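I have read the gripper comparison Clulteck put out in March three times, and I still can't tell what it compared. The Callar fingers score 96, the Dawber fingers score 90, and the whole contest takes place in a simulator, on a purple cloth that has never been through a wash. 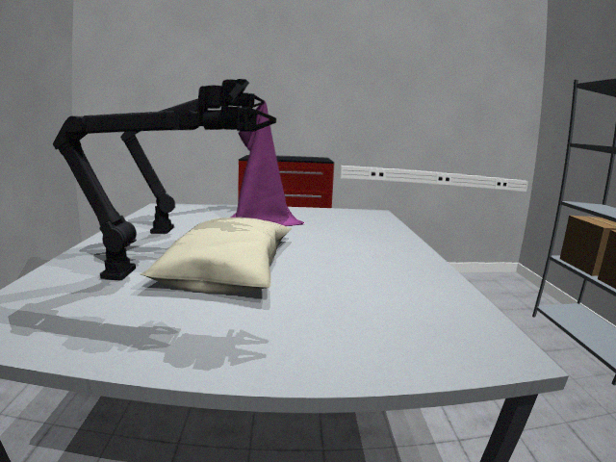

Mereana Fairweather wrote back that simulation is the only place you can give two grippers the same cloth twice, and that my bench tests never managed it. Fair enough. Mine drifted all week.

But the same cloth twice is a narrow thing to be good at. I ran 30 grasps on a real dish towel and the ranking flipped by lunch. Friction in software is a number somebody typed. I'd like to know who typed it, and whether they sell fingers.

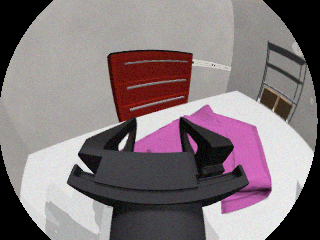 *Wrist view, simulated: open fingers, cloth on the table.*

Publish the contact settings next to the scores. Until then I'm not buying either pair.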